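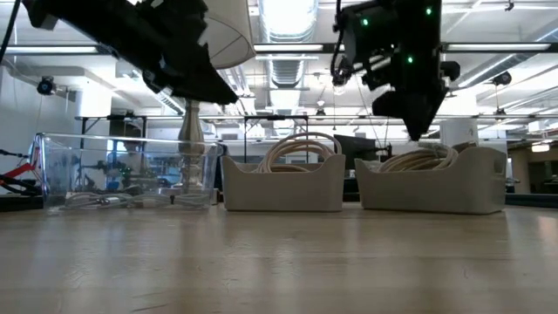
Sorting out a tangle of spare cables

Search this site Search

Last updated: February

I put this job off for ages, and then it took me one evening and a pot of tea! You'll want a clear bin, a couple of baskets and a table big enough to spread out on.

Start by tipping the lot into the clear bin. I like see-through for this bit, as you can spot an end and follow it (with a solid tub I just end up rummaging). Pull one cable free at a time, and don't yank. If a knot won't give, push the loops towards each other until it loosens, then feed the end back through.

Now for the coiling. Hold one end in your left hand and make loops as wide as a side plate, giving the cable a little twist between finger and thumb each time so it lies flat. My neighbour Ljubica Begović wraps hers round her elbow, but mine always went kinky that way. Leave the last 15 cm to tuck round the middle, or use a strip of Velcro.

I sort into 2 baskets:

- Everyday: chargers and anything I've reached for lately
- Spares: extension leads, the long ones, the "just in case" ones

Stand the coils up on their sides if the basket's deep enough, so you can lift one out by its top loop. Baskets with handle slots are lovely for this, they slide off a shelf so easily.

Anything with a split or frayed cover goes to the recycling centre. I had 3 of those, plus a lead for a radio we gave away years ago.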